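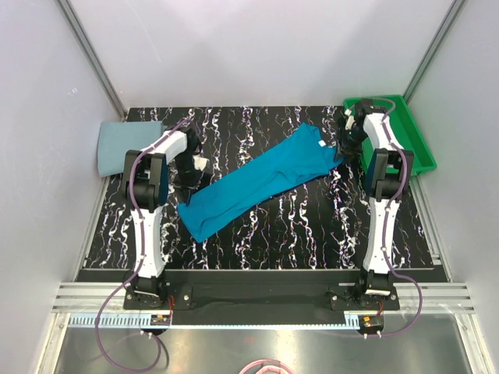 Recording a garment fold on the Serlow two-arm cell

1. Home both arms and lay the garment diagonally across the work surface.
2. Start the recorder at 5 Hz for a dry run, then switch to 200 Hz.
3. Bring the right gripper down on the narrow end of the fabric and hold. Keep the left gripper open until the right has closed.
4. Fold in one motion. Pauses over 1,000 ms are split into separate episodes.
5. Release, home, save. Discard any take in which a cable snagged.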